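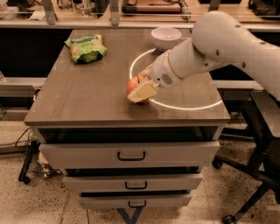 I didn't set out to become a person who has opinions about lunch. For years I ate whatever was closest, usually a granola bar over the sink, and called it a day. Then I started working from home in Prudgate, and somewhere in that first winter I noticed I was cranky every afternoon by two and blaming my email for it.

So I gave myself 100 days of eating a proper midday meal, sitting down, with a plate. I wasn't trying to lose weight or save money (though I did stop ordering from the Deveo app, which my bank account enjoyed).

The first couple of weeks were rough! I made soups that took all morning and left me with four pans to wash. I bought a fancy bread from the Salminen bakery and let half of it go stale. What finally worked was getting lazy about it — cold plates, mostly. Apple, cheese, a heel of bread, some pickles if there's a jar open. My grandmother ate like that her whole life and would have laughed at me for thinking I'd discovered something.

The bigger surprise was the sitting. I used to think 20 minutes away from my desk would ruin the day, and now I guard that time like a dentist appointment. I look out at the street. I read the free paper from Revley, which is 70 percent lawn mower ads, and I enjoy every page.

I've slipped plenty. On 15th August I ate crackers in the car and felt terrible until dinner. But I'm well past the 100 now, coming up on 200, and come September I want to try inviting the neighbors over. Nothing fancy, they can bring their own pickles.

Related stories
Four soups that only need one pot
Is your kitchen table just a second desk?
The slow return of the bread box
What our readers pack for long drives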